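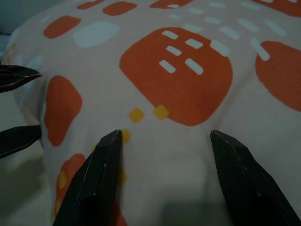

Looking After Your Paperbacks at Home: Which Tips Are Worth the Bother

Every few months another list goes round telling romance and thriller readers how to care for their books. Most of the advice is copied from the last list, and a fair bit of it does harm. I read a lot of fiction, nearly all of it second-hand, and I have tried most of these at my own kitchen table. What follows is what I still do and what I gave up.

Musty smells

The usual advice is to sprinkle bicarbonate of soda between the pages. Please don't. You will be shaking white grit out of the spine for years, and the smell will still be there. Put the bicarb in an open saucer instead, put the saucer in the bottom of a lidded plastic box, and stand the books upright next to it with their pages slightly fanned. Shut the lid and leave it for 5 days. If there is still a smell, change the powder and go again.

Coffee grounds are the other favourite. They work in the sense that your book then smells of coffee. Tumble dryer sheets are worse, as they can leave a waxy feel on the paper.

I bought a tub of the Serkska book freshening beads after seeing them praised all over the place. They did about as well as the saucer of bicarb, for a good deal more money. The tub is handy for buttons.

Sticky price labels

A hairdryer on low, held a hand's width away, will loosen most labels on a glossy cover. Keep it moving, peel from one corner, and stop if the cover starts to lift. Any gum left behind can be rubbed off with a clean pencil rubber.

People swear by cooking oil, peanut butter and nail varnish remover. Oil and peanut butter leave a greasy patch on anything that isn't fully glossy, and once it has soaked in you are stuck with it. Nail varnish remover takes off the glue, the title and the hero's face. I have one family saga on the shelf with a pale blotch where the heroine used to be, so I speak from experience.

Books dropped in the bath

The freezer trick gets passed about as if it were magic. Freezing a wet book stops it getting any worse while you find time to deal with it. It does not dry it. I have met readers who took the book out after a week and were put out to find it still wet.

For one damp paperback, stand it on end on a folded towel, fan the pages, and point an ordinary fan near it (near, not straight at it). Slip kitchen paper between the pages every so often and swap it when it feels wet. Once it is nearly dry, close it and put it under something heavy overnight. It will be wavy. Every tip that promises a flat book afterwards is telling stories. If the pages are the shiny sort, they may stick together for good, and I would just buy another copy.

Never put it in the oven, whatever the temperature. I have seen this one suggested by people who seemed quite calm about it. The glue in the spine softens and you end up with 200 loose pages and a cover.

Broken spines and loose pages

Sticky tape goes yellow and brittle, and then pulls the print off with it. Use PVA glue, the bendy kind sold for bookbinding if you can get it. Run a thin line down the inner edge of the loose page with a cocktail stick, slide it in, tuck greaseproof paper either side and leave it under a weight overnight. Thin means thin. I have never once wished I had used more.

The Makhubela mending kit gives you a bottle of glue, a bone folder and a brush in a tin. The folder is nice to have. The glue looked and behaved like my usual PVA, and the brush shed hairs into chapter 6 of a perfectly good mystery. A cocktail stick is still the better tool.

Shelves

You will be told to leave a gap behind your books so air can move. This one I agree with, mainly on outside walls. A couple of fingers' width will do. You will also be told to dust each book monthly, and I would like to meet the person who does. Twice a year, with a dry paintbrush along the top edge, book held firmly shut, is plenty.

Sunlight is the real trouble. Red and orange spines go first in my front room - a whole series of mine had faded by July, after one spring on the wrong shelf. Stendovau sell a clear film for windows that is meant to stop this. I can't say whether it does. I moved the bookcase, and that cost nothing.

Bookmarks and page corners

Metal clips leave dents. Sticky notes leave a trace of gum, and dust finds it. A strip of plain paper does the job. As for folding down corners, they are your books, so fold away, but leave library copies alone.

Storing the overflow

Small boxes, packed snugly, lids on, off the floor. Not the loft and not the shed. I tried the Zedusgate vacuum bags on a batch of old sagas, as the packet suggested they would do for books as well as bedding. The bag pulled in tight and bent 2 of the covers at the corners. I now use them for blankets.

Last updated 17 June 2025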